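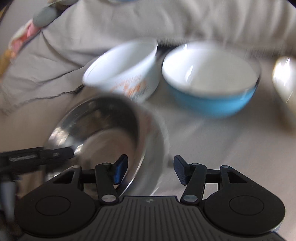
Pinza manual con un cuenco de acero inoxidable inclinado; detrás, un cuenco blanco con dibujo naranja y otro azul.

Consejos de taller: manipular vajilla con pinza en el puesto de clasificación

Actualizado el 16 de enero de 2023

La planta de lavado de Sarodville pasó en agosto a una línea semiautomática Mertens. El apilado a mano se mantiene solo para piezas desparejadas. El personal del turno dedica ahora más tiempo a preparar, revisar y corregir agarres que a cargar peso. Las indicaciones siguientes proceden de ese puesto.

Separar por material antes de empezar. El acero pulido refleja la luz y dificulta ver el borde; conviene trabajarlo en tandas propias.

Cerrar los dedos sobre la pared del cuenco, cerca del borde, con las dos almohadillas paralelas. Si la pieza gira, soltar y repetir. Apretar más no corrige un mal apoyo.

Sobre tela, alisar la zona de apoyo. Un pliegue levanta la base y cambia el ángulo de entrada.

Dejar paso libre entre piezas. Dos cuencos casi en contacto se separan primero con la mano.

Limpiar las almohadillas cada 400 ciclos con paño húmedo y sin disolvente. Revisar los tornillos de las articulaciones al cambiar de turno.

Rotar el puesto cada dos horas. La pinza descarga la espalda, pero la muñeca trabaja más que antes.

Anotar los agarres fallidos en la hoja Florent, con tipo de pieza y material. En el primer mes se registraron más de 887, casi todos en cuencos hondos.

Repuestos: almacén de Mastcombe, estante 8.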